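Home | News | Games | Press | Contact

Nustside opens Gronder beta, asks players to be gentle
30 Sep 2020, by Eimear Lenihan

Nustside today opened the public beta of Gronder, its PC strategy game about running a failing ferry company. It has 30 routes, 185 ships and, as of last night, 499 known bugs.

"Most of them are small," said lead designer Miloslav Šindelář. "One of them is the harbor." 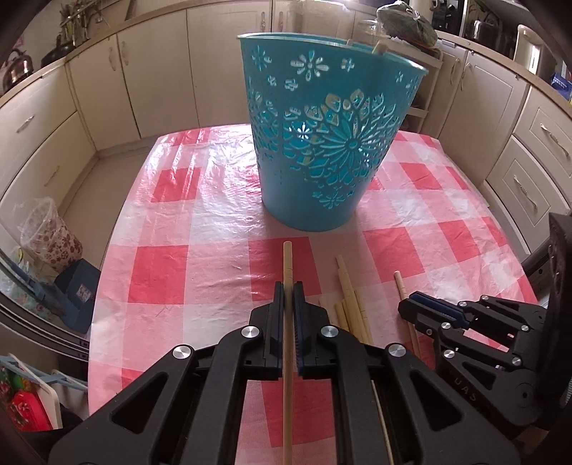 The beta is free and supports 2 players online, provided they are still speaking after the fuel auction. Full release is set for May, a month the studio has missed before.

Press contact: Eimear Lenihan, Nustside
© 2020 Nustside | Back to top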